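읽는 시간 4분
인쇄 | 이메일로 보내기

오늘도 아침은 오른손부터 시작했다. 밤새 꺼 뒀다가 켜면 오른쪽 그리퍼가 꼭 한 번씩 투정을 부린다. 완전히 벌리라고 했는데 조금 덜 벌리고는 다 벌렸다고 보고하는 거다. 어제는 그러려니 하고 넘어갔는데 오늘은 마음먹고 로그를 열어 봤다. 완전 개방일 때 엔코더 값이 3,235가 나와야 하는데 읽어 보니 331만큼 모자란다. 이 정도면 기분 탓이 아니지!

일단 전원을 내리고 손가락 고정 나사부터 만져 봤다. 바깥쪽 하나가 살짝 헛돌길래 다시 조이고, 나사 고정제도 한 방울 발라 줬다. (지난번엔 너무 많이 발라서 푸는 데 반나절을 썼다. 이번엔 정말 한 방울만.) 그다음이 케이블. 손목을 끝까지 돌리면 케이블이 팽팽해지면서 커넥터를 잡아당기는 것 같아서, 묶어 둔 타이를 자르고 고리를 좀 더 넉넉하게 잡아 다시 묶었다. Colette Delorme한테 메시지로 물어봤더니 자기네 Nundiron 쪽 장비도 똑같은 증상이 있었고, 범인은 결국 커넥터였다고 한다. 그래서 커넥터도 뽑아서 접점 세정제로 닦고 다시 꽂았다. 딸깍 소리가 두 번 나야 하는데 처음엔 한 번만 났다. 어쩐지.

영점은 Trakska로 다시 잡았다. 이 프로그램은 다 좋은데 메뉴 순서가 정말 마음에 안 든다. 개방 위치를 저장하고 나서 폐쇄 위치를 저장해야 하는데, 버튼은 폐쇄가 먼저 나와 있다. 나는 벌써 세 번이나 거꾸로 눌렀고, 오늘 네 번째가 될 뻔했다. 쥐는 힘도 한 단계 낮췄다. 얇은 금속 물건은 세게 문다고 잘 잡히는 게 아니라서, 끝이 맞물리는 각도가 훨씬 중요하다. 고무 패드는 11번 상자에 있던 새것으로 갈았는데, 헌 것은 끝이 반질반질하게 닳아 있었다. 이걸로 여태 열쇠를 집으라고 시켰으니 좀 미안하다.

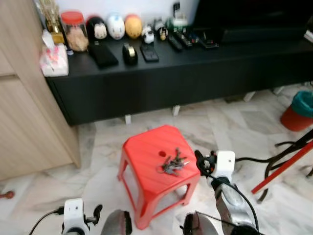 패드를 갈고 나면 손가락 길이가 미세하게 달라져서 높이도 다시 맞춰야 한다. 이걸 빼먹으면 내려갈 때마다 바닥을 콕콕 찍는다. 나는 늘 조금 높게 시작해서 한 칸씩 내리는 편인데, Shufen Hou는 종이 한 장을 끼워 놓고 종이가 겨우 빠질 때까지 내린다고 한다. 해 보니까 그 방법이 훨씬 빠르다! 왜 진작 안 물어봤을까. 왼팔도 같은 방법으로 맞추고, 맞춘 값은 공책에 따로 적어 뒀다. 파일로만 저장했다가 날려 먹은 적이 있어서 이제 숫자는 무조건 손으로도 쓴다.

점심은 선 채로 김밥 한 줄. 먹으면서 Fikden에서 온 답장을 읽었는데 예비 손목 부품은 5월에나 들어온단다. 그때까지는 지금 손목으로 버텨야 하니까 속도를 최대 200까지만 쓰기로 했다. 더 올리면 감속할 때 드르륵 소리가 나는데, 그 소리를 들으면 내 손목이 다 시큰거린다.

오후엔 베어링 쪽 먼지를 털고 냉각팬 필터를 씻어 널었다. 필터에서 나온 먼지 양은 적지 않겠다. 다음부터는 정말 2주에 한 번씩 해야지, 라고 저번 일기에도 써 있더라. 마지막으로 껐다 켜기를 몇 번 되풀이하면서 개방 값을 봤는데 이제 얌전하게 제자리로 돌아온다. 그래도 밤새 꺼 뒀다 켜는 게 진짜 시험이니까 좋아하는 건 내일 아침으로 미룬다.

내일 할 일: 왼쪽 그리퍼 패드도 갈기, Guilan Jin한테 빌린 토크 드라이버 돌려주기, 케이블 타이 사기(검은색으로. 흰색은 금방 때 탄다).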